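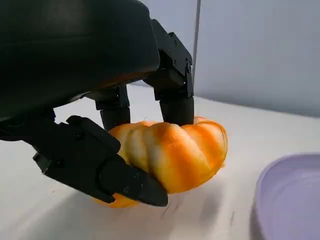
By Hjørdis Granström, Ondeo press office, Flakham
For immediate release

ONDEO ANNOUNCES ITS AUTUMN TABLE IN FEBRUARY, AS IS TRADITIONAL

Ondeo, the Flakham tableware company, has confirmed the details of its autumn collection while most of its customers are still scraping ice off their windscreens. The collection goes by the name of Berge and has two parts: a lavender plate and a small pumpkin. Retailers may order either, or both, from the end of this month.

The Berge plate is round, with a raised rim, in a soft purple-grey that took the company nine attempts to agree on. Early versions were judged too pink by the design department and too grey by everyone who had to sell them. The ninth was approved late one afternoon, when the light was going and so was the patience of those present. Ondeo is pleased with it all the same, and looked at it again the next morning to be sure.

The pumpkins come from Foltari, a grower a short drive outside Flakham that has supplied garden centres for years and has never before been asked for a colour chart. They are small, squat and deeply ribbed, in bright orange with creamy markings along the ribs. Foltari grades its crop by hand and rejects anything that will not sit up straight on a table, a standard Ondeo has since tried to apply to its own dinner guests.

"We wanted an autumn table that did not involve a wreath," said Hjørdis Granström, who looks after both the collection and the press office, and is therefore quoting herself. "Orange and lavender ought to be dreadful together. We put the one beside the other expecting to have a laugh and go home early, and then we had to stay and write a product plan."
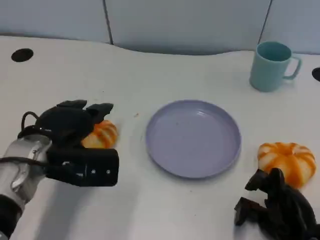 The lavender Berge plate, with a Foltari pumpkin to its left.

The first production run is 1,000 plates. Ondeo is aware that this does not match the 2,964 pumpkins reserved at Foltari, and would like it known that the two figures were arrived at in separate meetings. Shops are welcome to order pumpkins without plates. They are encouraged to, in fact, and those with room in the window may find the sales team unusually flexible on price.

Plates will be sold singly at £28. Ondeo considered a boxed set of four, but found that people who buy four plates generally wanted six, and that people who buy six break one on the way in from the car. The plate may go in the dishwasher. The pumpkin may not.

Customers have asked what the pumpkin is for. It is for looking at. It goes on a table, by itself or beside something, and stays there until somebody decides that the season is over. Foltari advises keeping it away from radiators and out of direct sun, and turning it now and then so that the same side is not always underneath. It is sold for decoration and should not be put in soup, however long the evening.

Ondeo suggests a plain white table for the full effect, and very little else on it. The display notes sent out to shops last year ran to several pages and called for twigs. This year's notes fit on a postcard. They ask for a clear surface, a plate, a pumpkin and a bit of space between the two — plus a cloth kept within reach, because a raised rim is good at holding crumbs and a plain tabletop is good at showing them.

A second plate colour is under discussion. The company will say only that it is a green, that there is already some disagreement about which green, and that retailers should not clear any shelves for it yet.

Trade orders open at the end of February, with plates leaving Flakham in late summer and pumpkins following once Foltari has finished growing them. Delivery dates for the pumpkins are subject to rain. Shops that took part in last year's autumn collection will be contacted first and may, if they wish, return the twigs.

Notes for editors

Ondeo designs and sells tableware from its premises in Flakham. Berge is the name of the collection and of the plate. The pumpkin has no name of its own and is listed in the catalogue under the grower's.

Sample plates are available on request from the Ondeo press office and should be sent back afterwards. Sample pumpkins may be kept.

ENDS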